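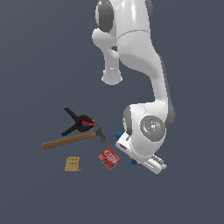
Section 4. Setting up the pick scene in the simulator

Do this section before you power the real arm for the first time. It takes one evening if the software from Section 3 is already installed and the arm model loads without errors. If the model does not load, go back to step 3.9.

You will need:

The workshop laptop or your own machine with the Padero simulator installed
The Lutance arm files (arm, hand and joint limits, three separate files)
The object folder from the shared drive
A tape measure, for the bench
A notebook or the build log

4.1 Load the floor and the arm

1. Start Padero and open a new scene. Choose the plain floor. Leave textures and walls off.

2. Set the floor color to slate blue-gray. Any flat, dull color will do, but avoid red, tan and white, which are too close to the objects or the arm.

3. Import the arm file first, then the hand file. If you import the hand first it will be placed at the origin and will stay there when the arm moves. Delete both and start over if this happens.

4. Open the joint limits file and check that it is attached to the arm. The name of the file shows in gray next to the arm name in the scene list. If the name is missing, the arm will load and move normally but will pass through positions the real one cannot reach.

5. Press Home. Wait until all seven joint readings stop changing before you go on.

Note: The Lindgren bench in the back of the shop is not the same height as the one in the front room. Measure from the bench top to the underside of the base plate yourself and enter that number in the Base Height box. Do not copy it from an old log entry.

4.2 Place the objects

The standard pick scene uses four objects: the spring clamp, the hammer, the Jell-O box and the small cracker box. They go on the floor to one side of the gripper.

1. Drag the hammer in first. Turn it so the handle runs on a diagonal.

2. Add the spring clamp next to the hammer head, with the handles spread. The jaws should come close to the hammer head, and from overhead it is fine for the claw and the jaws to overlap. Check from a side view that the two models do not pass through each other.

3. Add the Jell-O box near the gripper and tilt it a little. Leave a small strip of floor between the box and the gripper.

4. Add the cracker box below the hammer handle.

5. Click Settle. The objects will drop the last bit of distance to the floor and come to rest. Let the simulation run for 300 steps before you touch anything.

6. Save the scene under a new name. Put your initials at the end of the name — two people have already lost work by saving over the shared copy.

Caution: Do not use Settle with the arm in motion. The program does not stop you from doing this, and the objects can end up under the floor.

If an object jumps or spins when you click Settle, two models were overlapping when you placed them. Undo, lift one of them slightly, and try again. The hammer and the clamp are the usual pair.

4.3 Set the overhead camera

1. Add a camera and choose Look Down.

2. Raise it until the hand and all four objects fit with bare floor to spare. The base of the arm does not have to show.

3. Lock the camera. The padlock should be closed in the scene list.

4. Move the wrist joint through its full range using the slider. Watch whether the forearm or the wrist housing ever covers the objects completely. If it does, shift the camera sideways and repeat.

The arm will always hide part of the floor from above. For this scene that is acceptable as long as the object you are picking can be seen at the start of the move.

4.4 First pick

Start with the Jell-O box. It has flat sides and the hand does not have far to go.

1. Set the speed to 50 percent.

2. Select the box and click Plan. A line will show the path of the hand.

3. Check the path from overhead and from the side. The hand should come down on the box from above. If the path comes in low across the floor, click Plan again.

4. Click Run and keep the pointer over Stop.

5. When the fingers have closed, raise the hand and hold it still. If the box slips, raise the Grip value by one and start over from the saved scene.

6. Write the Grip value in the log.

Repeat with the cracker box. Then try the hammer, gripping it on the handle near the head. Leave the clamp for last. Its two handles give the planner trouble, and it will often choose a grip on one handle that lets the whole thing swing.

Note: A pick that works once has not been tested. Run each object 21 times from the saved scene and log the misses. Linnea Isaksson keeps a blank log sheet in the project folder, and there is a printed stack by the laptop.

4.5 Before you move to the real arm

Grip values do not carry over. The simulator treats every object as rigid, and a real cardboard box will crush long before the model shows any change. Start the real hand at the lowest setting and work up.

Speed does not carry over either. Leave the real arm at the slow setting until you have finished Section 6.

Export the joint path, open it in the Trimmont viewer and read the highest value for joint four. If it is over 167 degrees, stop. Our cable bundle will not take it, even though the joint limits file allows it. Plan the move again with the base turned a little toward the objects.

Caution: Two people must be present for any powered run of the real arm in the shared shop. One of them keeps a hand on the stop button and does nothing else. This applies to short tests too.

4.6 Common problems

The arm shakes at Home. The time step is too large. Cut it in half in Settings and reload the scene.

The hand closes and nothing moves. The object is probably locked. Look for a closed padlock next to its name.

Objects are black or have no printing on them. The picture files are not in the same folder as the models. Copy the whole object folder again and do not rename anything inside it.

The path line does not appear. Click once on empty floor, select the object again and click Plan.

The scene opens with the arm in a different position. This is normal. Press Home before doing anything else.

For anything not listed, leave a note in the log with the scene name or ask Esperanza Kapoor, who maintains the arm files.

Section last revised 5/13/26. Continue with Section 5, Mounting the base plate.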